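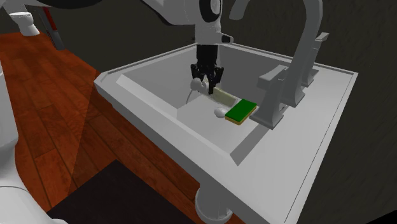

Según escribió una lectora de Stonow al revisar la versión anterior, un archivo de testimonios sobre deportaciones sirve de poco si no se sabe quién transcribió cada página y en qué lengua hablaba el testigo. Pedía dos cosas: que se conservara la grafía original de los topónimos y que se separaran las declaraciones tomadas en el momento de las recogidas décadas después. Las dos están incorporadas en esta versión.

Corpus Calimlim de testimonios de deportación
Ficha de datos, versión 2
Última revisión: 20 de marzo de 2026

Contenido

El corpus reúne 288 testimonios de supervivientes y descendientes de las comunidades expulsadas del valle de Jirska. Cada testimonio ocupa un archivo de texto en UTF-8, acompañado de una línea en la tabla general. Los textos proceden de cuadernos parroquiales, cartas familiares y declaraciones ante notario. No se incluyen grabaciones de voz.

Estructura

La carpeta "textos" contiene las transcripciones. La carpeta "tablas" contiene la tabla general y la lista de topónimos. En "notas" están las observaciones de los transcriptores, sin editar.

Campos de la tabla general

id: identificador del testimonio, estable entre versiones.
lengua: lengua en que se prestó la declaración.
lengua_texto: lengua de la transcripción, cuando es distinta.
origen: localidad declarada por el testigo, con su grafía.
tipo: "directo" si el testigo vivió los hechos, "familiar" si los recibió de otra persona.
toma: "coetánea" o "tardía".
soporte: cuaderno, carta o acta.
reserva: "sí" cuando el texto lleva nombres suprimidos.

Los campos vacíos significan que el dato no consta en el documento. No se han rellenado por deducción, ni siquiera cuando el contexto lo permitía.

Transcripción

Se respeta la ortografía del original. Las abreviaturas se desarrollan entre corchetes. Las palabras ilegibles se marcan con [ileg.] y las tachadas se conservan entre llaves. Hay 25 testimonios con páginas perdidas; el punto de corte se indica en "notas". Las traducciones de la versión anterior se han retirado porque mezclaban dos criterios para los títulos religiosos y los cargos militares.

Limitaciones

Predominan las familias que se instalaron en Mollham, donde se guardaban casi todos los cuadernos. Quienes siguieron camino hacia la costa apenas aparecen. Las declaraciones tardías repiten a veces frases de folletos impresos que circulaban entre las familias, y conviene leerlas junto a las coetáneas. El corpus no permite calcular el número de víctimas y no debería citarse con ese fin.

Algunos textos emplean términos ofensivos contra pueblos o confesiones enteras. Se mantienen tal como fueron escritos.

Uso y cita

Se autoriza el uso para investigación y enseñanza, con mención del corpus y del número de versión. Los testimonios con reserva no pueden reproducirse completos. Tampoco se permite cruzarlos con registros genealógicos para recuperar los nombres suprimidos.

Cambios respecto a la versión 1

Campo "toma" añadido.
Topónimos devueltos a su grafía original.
Traducciones retiradas.
Corregido el orden de las páginas en los cuadernos de Mollham.

Pendiente

La lista de topónimos sigue sin las variantes del norte del valle. Está previsto incorporarlas en noviembre, junto con las cartas depositadas en Stonow que aún no se han cotejado.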